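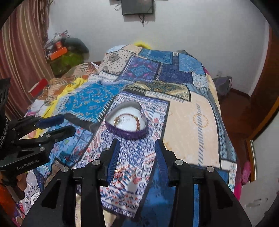
Both grippers at the bed, heart-shaped container ahead. Blue pads fitted on all the fingers.

Thread on where our student project has got to, for the people who asked after the February meeting. It is mostly about thin chain.

The project is called Wollow. The aim is a policy that can sort small household items in an ordinary bedroom, trained only on demonstrations made with hand-held grippers. No arm is needed until the evaluation stage.

The current task is jewellery. The heart-shaped container with the purple rim holds a tangle of thin gold-coloured chain and red-brown cords. The operator picks out one strand, lifts it clear and lays it down on the bedspread. Then the next.

We count an episode as good if the strand leaves the container without dragging the container along with it. Laying it down neatly is not scored.

We have 1,587 episodes logged across all tasks. Jewellery is the smallest share and the slowest to collect. A cup takes a few seconds. A chain takes as long as it takes.

Finger pads. The blue ridged ones replaced a flat set we used in the autumn. Flat pads held cord well enough but chain slid along them as soon as it came under load. With ridges, the links catch. The drawback is that they also catch when you want to let go.

The fix for release was in the instructions, with no change to the hardware. Open fully, wait, then withdraw straight back along the line of the fingers. Operators who twist on the way out pull the strand with them.

Two grippers, one in each hand. The second one steadies the container by the rim while the first lifts. We tried single-handed collection for a fortnight and the container wandered all over the bed, so most of those episodes were thrown out.

The bedspread is patchwork: blues, cream, paisley, a panel with pink birds. Murdo Pollock argued for a plain grey sheet, on the grounds that gold chain over a busy print is hard to segment. He is right that it is hard. We kept the print, as the evaluation rooms will not be plain either.

Murdo's compromise is a label for the background panel under each placed strand. It adds a little work at annotation and lets us split the results by panel later. The cream panel with the orange medallion is the one I expect to cause trouble for gold.

Calibration note for the other teams on the Puvville course: check the four silver screws on the finger brackets before every session. One of ours had backed out by half a turn and the finger opening read wide for a whole afternoon. Those episodes are flagged, not deleted.

Episode length is capped. If the strand is knotted past the cap, the operator puts everything back and ends the episode as a fail. We keep the fails. The Galetti group drop theirs, and I would like to compare the two approaches once both sets are finished.

Still open: whether to teach untangling as a separate skill or leave it inside the pick. Marinescu's notes from last term favour separate. My own view is that the boundary between the two is too vague to label consistently, but I have not tested that.

Next batch is cords only, same container, same pads. Annotation guide goes on the project page once Murdo has checked the panel labels.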